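The Last Cup Before the Ferry

Tullholm runs on coffee and the boat timetable. Mostly coffee.

By Aarti Semwal

September 18, 2025

Twenty past five, still dark, and there's already a line outside Stoica. Six people, hoods up. Fishermen, a nurse coming off nights, a kid with a cello case nearly as tall as he is. The first ferry goes at 5:50. Everyone has done the math.

Inside, Floarea Bogdan is pulling shots without looking up. She's had the place 18 years. Before that it sold rope.

"People said open at eight," she says. "Eight! Who's here at eight? The gulls."

So she opens at five. Closes at two, goes home, sleeps. The whole island has bent itself around those hours. Dentist appointments get moved for them. The school choir rehearses in her back room because the radiator works and the one in the school doesn't.

What she serves is not complicated. A small, dark, short coffee, sugar on the side, drunk standing up. Costs less than the parking at the dock. There's a long coffee on the board too but ordering it before the ferry will get you a look. Takes too long. You're holding up the boat.

A town of standing drinkers

I came over to write about the ferry, to be honest with you. New route, new pier, 21 minutes shaved off the crossing. Then missed my boat back, twice, because of the coffee. So this is about the coffee.

There are 34 seats in all the cafes of Tullholm put together. Despina Cozma told me that, she does the licensing at the town office and had the list in a drawer. Population in winter is under a thousand. You'd think people would fight over the chairs. They don't want them. Sitting down is for visitors and for after funerals.

"You sit, you have to talk about something," Cozma says. "Standing, you can just say good morning and go."

The habit is old. The packing sheds used to give the workers four minutes at the change of shift, and a woman with an urn came down the line. Sheds closed, the urn ended up in the museum, the four minutes stayed. I timed a few people at Stoica. Three and a half. Four. One man did it in under two and didn't put his bag down.
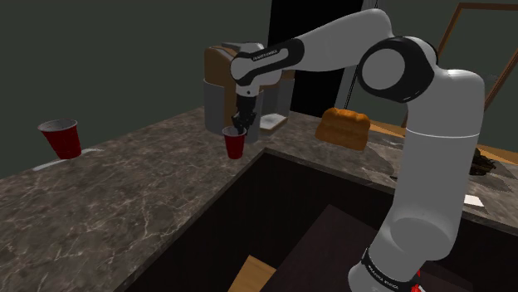 The roaster up the hill

The beans come from Sorin Sima, who roasts in an old garage above the harbor. You smell it well before you see it. Toast, then something like burnt orange, then the sea gets back in.

His roaster is called Rollar, the name is painted on the drum in green and he won't say who painted it. It holds a small batch and it sulks in damp weather. October is the worst month. Last year he threw out three batches in one week and cried a bit, he says, over the third.

"Dark, but not black," is how he explains the house roast. "If it's black you are drinking the fire."

He delivers by bicycle, downhill full, uphill empty. 172 bags went to Stoica alone last winter. He keeps the count in pencil on the garage wall, next to his daughter's heights, and teh two sets of numbers have started to run into each other.

He tried selling to the mainland once. Nice packaging, a logo with a lighthouse. Didn't take. People wanted it lighter, fruitier, they wanted tasting notes. He wrote "tastes like coffee" on the label and a shop sent the box back.

What the new pier does

Back to the ferry, quickly. The new pier is on the other side of the harbor, a nine minute walk from Stoica if you don't stop. That worries people more than the fares do. Sebastian Stanciu, who skippered the old boat and now does the early crossing on the new one, has been asked to hold the departure by five minutes. He's said no. He's also been seen, more than once, checking the ropes for a very long time while somebody ran down the hill.

Bogdan has looked at a kiosk by the new pier. Just a hatch, one machine, no stools. The rent is silly and the wind comes straight in off the water. Sima says he'd have to cycle the long way round. They are still argueing about it.

If you go: first ferry 5:50, Stoica from five, cash is easier. Drink it hot, put the cup back on the counter, say thanks. The second boat is at 7:15 and there's room on it.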